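Chapter 4
Learning from Examples: Where the Data Comes From

A robot that learns by example needs someone to set the example, over and over, with patience. I love this stage of the work! It is slow and fussy, and you find out more about your own hands than you ever expected to.

At Hurnemville, where most of the runs in this chapter were recorded, each try at a task is called an episode. The Zestomska set holds 1747 of them.
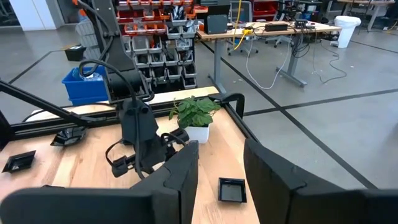
An episode is a record of what the robot sensed and what it was told to do, matched up moment by moment. A camera near the gripper gives the learner a close view, and that view takes in far more than the task. Look past the two fingers and you find a leafy plant in a white pot, black trays on the table, even a laptop on a workbench. The learner has to work out which of these matter, and variety in your examples is what helps it do so.

So change things between episodes. Turn a tray, slide a bowl, swap the side you start from.
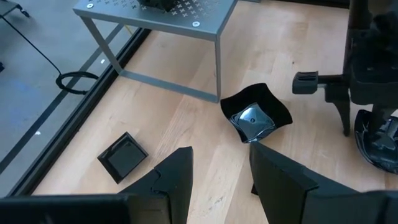
Hard cases deserve extra episodes, and I get excited when I spot one. Shine is a favorite of mine. A glossy black bowl holding a shiny, faceted gray thing throws highlights back at the camera, and those bright spots shift as the gripper moves. In the Chettiar exercises you will record 90 episodes, and I'd save a good share of them for objects like these.

4.1 What Counts as One Episode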